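Home | Products | Metal bins | Spares | FAQ | Contact

Merwood open bins: frequently asked questions

What sizes are available?

The Merwood range is supplied in three footprints. All share the same wall angle, so bins of one footprint nest when empty. Bins of different footprints do not nest, and should be stored in separate stacks.

Can I stack full bins?

No. The walls slope and the rim is not a bearing surface. Full bins belong on a shelf or a bench, standing on their own floor. Empty bins may be nested to a maximum of seven. Above that number the lower ones tend to lock together and have to be prised apart.

Why are the walls sloped?

The slope allows nesting and brings small items towards the floor when the bin is knocked or moved. It also means that the floor is smaller than the opening. When checking whether an item will fit, measure the floor and not the rim.

Can two bins stand directly against each other?

Yes. Place them rim to rim with no packing between them. Paper, card and film collect along the join, so run a dry cloth along it whenever the bins are emptied.
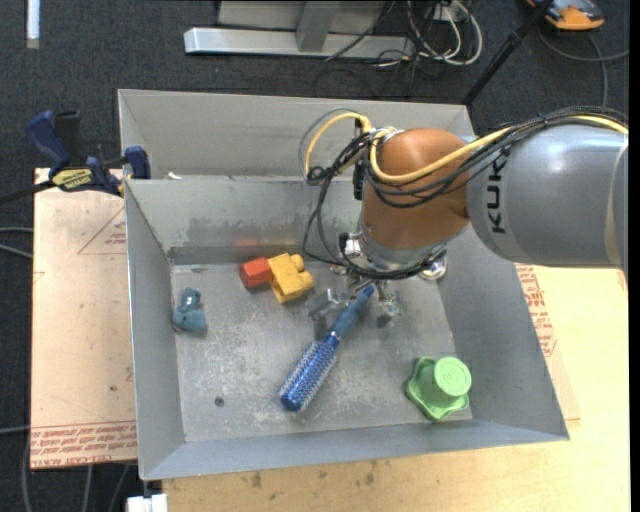 Mixed household goods are the most common load we are asked about. The bins have no inserts as standard, and items lie where they are put. Long items with a handle, such as a round hairbrush, are best laid diagonally across the floor, as with the blue one here, which leaves the corners free for small pieces. Keep small toys near a wall so that they are not lost under larger goods. If the load must be kept apart by type, use a second bin or fit a Steko divider — see the next answer.

Which dividers fit?

Steko cross dividers fit the medium and large footprints. They rest on the floor and are held by the walls, without screws. There is no divider for the small footprint. Eskildsen dividers were made for straight-walled bins and will leave a gap at the top on both sides.

The floor is scratched. Does this matter?

Scuffs and scratches on the floor are normal wear and do not affect use. Replace the bin if a wall is split, if the rim has a raised burr, or if the bin rocks on a flat surface. Do not sand the floor.

How should the bins be cleaned?

Warm water and washing-up liquid, applied with a soft cloth. Dry at once, including the underside. Do not use bleach or wire wool. Hair and lint in the corners come out more easily before washing than after.

Can I use them for food?

Not for unwrapped food. Tins, jars and sealed packets are acceptable.

Are lids available?

The lid was withdrawn in January. Remaining stock is held at our Zanham counter and is for the small footprint only.

What is the guarantee?

Five years on seams and rims. Surface marks are excluded. Keep the delivery note — we cannot process a claim without it.

Page last revised 28 July 2018

Contact the Zanham counter | Delivery and returns | © Merwood | Back to top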